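**Ukano Ceiling White**
Product code 1793 · Water-based · Matt · For inside ceilings

Ukano is white paint for ceilings. It comes in one colour, and if you had hoped for a choice, our wall paints have plenty and a whole shelf of cards to argue over. The ceiling gets white.

We make it at Sakasetti in the same shed as the wall paint, on the days when the wall paint isn't running, and it's a good deal thicker. Anyone who has put wall paint over their head will know why. A normal emulsion is quite happy on a roller until it goes above shoulder height, when it remembers it is a liquid and heads for your cuffs. Ukano sits in the pile of the roller like cold custard and mostly stays there. You will still want a hat.

## What's in the range

| Size | Good for | Stock |
|---|---|---|
| 175 ml pot | Patches, filled screw holes, the ring left by the old light | In |
| Two and a half litres | A small bathroom or a hall, two coats | In |
| Five litres | A bedroom or most kitchens, two coats | In |
| Ten litres | The trade, and people with large ideas | To order, allow a week |

The little pot is the one we get thanked for. It's the same paint as the big tins, so a touch-up done with it in the first year or so should vanish. After that your ceiling will have gone its own shade of white, as they all do, and you're better off rolling the whole thing. Please don't buy a row of small pots to do a room. It has been done, and the total was read out to us over the phone in some distress.

## How it looks

Dead matt. A ceiling catches light from the side, usually from one big window, and every ridge and filled crack gets a long shadow out of it. Any shine at all makes this worse. Ukano has as little as we can manage, so a ceiling that has been patched by several generations of hopeful people will look calmer than it has any right to.

It won't make a bumpy ceiling flat. We mention this only on account of the emails.

The white is a plain one, with no blue in it and not much yellow. If your cornice or coving is already a bright gloss white, Ukano next to it may look a touch softer. If the cornice is cream, Ukano will look very white indeed and you may find yourself painting the cornice.

## Before you start

Take out what will come out. Curtains, lampshades, the clock. Put the rest in the middle of the room and cover it properly, tucking the sheet under at the bottom, as paint spots have a talent for walking in at floor level.

Switch the power off before you loosen any light fitting. Let the cover down, paint up underneath its edge, and put it back the next day. Cutting in neatly around a fitting that stays put takes twice as long and looks half as good.

If there are things fixed up there that you can't or won't shift, such as hooks, an alarm, a curtain track or a line of stickers left over from somebody's childhood, mask them. Never paint over a smoke alarm. Stickers, on the other hand, should really come off first. A hairdryer and a plastic scraper will do most of them, and a bit of sugar soap does the glue.

Wash the ceiling, even if it looks clean. Kitchens need it most; there is a film up there made of every supper since the last coat, and paint hates it. Rinse, then go and do something else until it's dry.

Old ceilings with a chalky feel (wipe a dark cloth across and see whether it comes away white) need sealing. So do new plaster and brown water stains. We sell Dolex for all three, and it has its own page. Ukano straight on to a water stain will look splendid for an evening, and the stain will be back for breakfast.

## Putting it on

1. Stir it. It looks set in the tin and isn't. A flat stick, right down to the bottom, for longer than feels needed.
2. Cut in around the edges with a brush, a strip the width of your hand. Do one side of the room at a time.
3. Start rolling at the window wall and work away from the light.
4. Use a medium pile roller on a pole. The pole keeps you off the ladder and out from under the roller.
5. Keep a wet edge and don't go back over a bit that has started to dull. It'll drag, and you will see the drag every morning in bed.
6. Second coat across the first, after four hours in a warm room.

Don't thin it. If it feels too thick on a cold day, bring the tin indoors the night before. Adding water gives you ordinary paint, which is cheaper elsewhere.

A word on the roller. The cheap ones shed, and fluff stuck to a ceiling shows up very well indeed from a sofa. Ours are the Ammann medium pile, sold singly, and they come with less fluff than most. Give any new sleeve a rinse and a spin before you use it all the same.

## Drying and cleaning up

Touch dry in an hour or two. Leave it 24 hours before you steam up a bathroom or hang anything from a hook you've just painted round. Open a window, but not the sort of gale that brings in half the garden.

Brushes and rollers wash out in water. Scrape the spare paint back into the tin first. Splashes on skin come off in the shower, and splashes on spectacles come off with a damp cloth if you notice them in time. You probably won't. They look just like the ceiling.

Unopened tins keep for up to 24 months somewhere frost won't get at them. Once opened, press the lid down hard, stand the tin the right way up, and write the room on it. In three years' time you will own several part-used tins of white and be sure of none of them.

## Questions we get

**Can I use it on walls?**
You can. It'll mark if you so much as look at it, and a school bag will finish it off. Ceilings get away with such a soft finish by being out of reach.

**Does it cover in one coat?**
White over white in good order, quite often. White over magnolia, two. White over dark red, use Dolex first, then two, and then have a think about the dark red.

**Is there one that goes on pink and dries white?**
Not from us. We tried it in the shed and spent a January staring at a ceiling that had dried pink. If you lose track of where you've been, paint in the daytime and hold a torch flat against the ceiling. Wet paint shines, dry paint doesn't.

**Textured ceilings?**
Yes, with a long pile roller and more paint than you think. Buy the next size up. If the texture is old and you don't know what's in it, don't sand or scrape it. Get it tested.

**Bathrooms?**
Fine if there's a fan or a window that gets opened. For a shower room with neither, you want something tougher, and a fan.

**How do I clean marks off it?**
Gently, with a soft dry brush. Rubbing makes a shiny patch. For anything worse than a cobweb, dab on a bit from the small pot with a scrap of roller sleeve, not a brush.

**Will it go over wallpaper?**
If the paper is stuck down firmly, yes. Try a corner first. Paper that is thinking of leaving will take wet paint as its cue, generally while you're under it.

## Delivery and returns

Tins go out by van, boxed, and the driver won't leave them in the rain. Unopened tins can come back within a month. Opened ones can't, even if you only looked. If a tin turns up dented but sealed, the paint is fine and we'll knock a bit off; send us a picture of the dent and the batch mark on the base.

Pots of 175 ml go in the post and will fit through a generous letterbox. The sleeves travel with whatever else you've ordered.

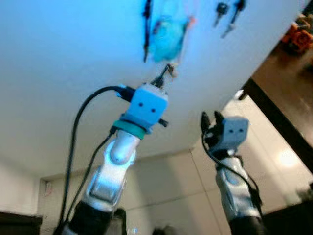
*White ceiling, from underneath.*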